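Agosto de 2026 — cuaderno del taller, acabados al aceite

Sigo con lo de los aceites, que en marzo dejé a medias y me daba vergüenza cada vez que abría el armario. Tengo abierto el bote de Bilyk (linaza cocido) y la muestra de Garnwood, que huele mucho mejor pero es bastante más espesa. Primera mano ayer en 32 tablillas de haya, 16 con cada uno, trapo de algodón y nada de brocha.

Lo que más me cuesta son las piezas finas y con aristas: el aceite se acumula en el canto y, si no lo retiras a tiempo, queda una costra pegajosa que luego hay que lijar. ¡Y lijar un canto fino es redondearlo, claro!
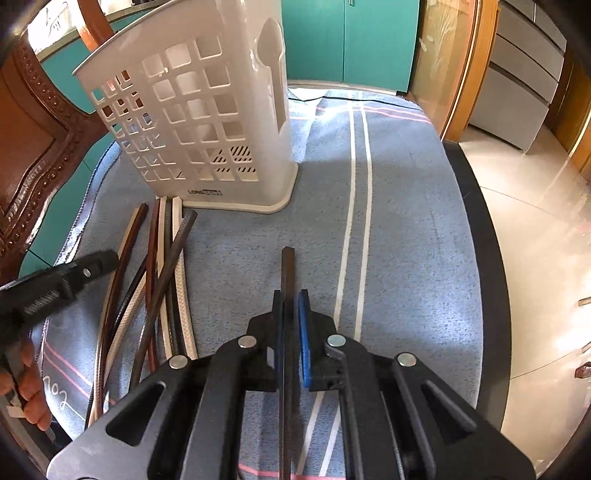 Me dicen desde el banco de al lado que ellos rebajan la primera mano a la mitad con esencia de naranja y que los cantos les salen limpios, aunque tarda un día más en curar. Lo pruebo con el de Garnwood — al de Bilyk no creo que le haga falta.

Pesadas: el lote entero daba 1.596 g antes del aceite. Falta repetir la pesada cuando cure, que la báscula andaba sin pilas. Para lijar entre manos, grano 400 de Flakgate, muy suave y siempre a favor de la veta (el 320 me dejó rayas en dos tablillas, apartadas).

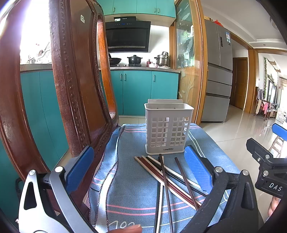

*Palillos en varios tonos y palillero blanco.*

Pendiente: pedir más trapo, tender los usados abiertos y fuera, nunca hechos una bola en el cubo, y preguntar en Flukero si la cera dura agarra sobre el linaza a los diez días o hay que esperar el mes completo.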